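Kitchen and Break Room Safety Checklist, Cekgate Building, Level 2
Inspection month: September
Next inspection: in 6 months

1. Exit door opens fully from inside. OK
Comment: The door closes slowly now, the hinge was oiled. Please do not hold it open with a chair.

2. Fire blanket on the wall, easy to reach. OK

3. Extinguisher seal and pressure. OK
Comment: The label is from Peixoto and still readable. The hook is a little loose, I tightened it by hand but it needs a longer screw.

4. Refrigerator temperature at or below 40 °F. OK
Comment: It was 35 in the morning. The door seal has old food in the lower corner, please clean.

5. Heating appliances stand on a stable surface, nothing stored on top. See comment
Comment: The top of the toaster oven must stay free, also from paper towels and mail. Crumb trays of both appliances should be emptied every week. I found no date on the cleaning list after the second week.

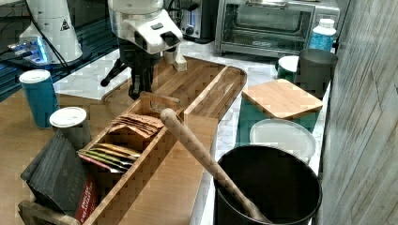 Item 5: toaster oven and toaster at the back of the counter.

6. Power cords without damage, no extension cord for heating appliances. NOT OK
Comment: The kettle was connected to an extension cord near the window. I removed it. The kettle must go directly in the wall outlet.

7. GFCI outlets tested with the button. OK
Comment: The one left of the sink is hard to press.

8. Floor dry, no loose mats. NOT OK
Comment: The mat at the sink moves under the foot. Ask Clollard for a mat with rubber back. To be corrected within 24 hours, until then the mat is rolled up behind the door.

9. First aid box complete. See comment
Comment: Burn gel is missing. Ordered from Tendo.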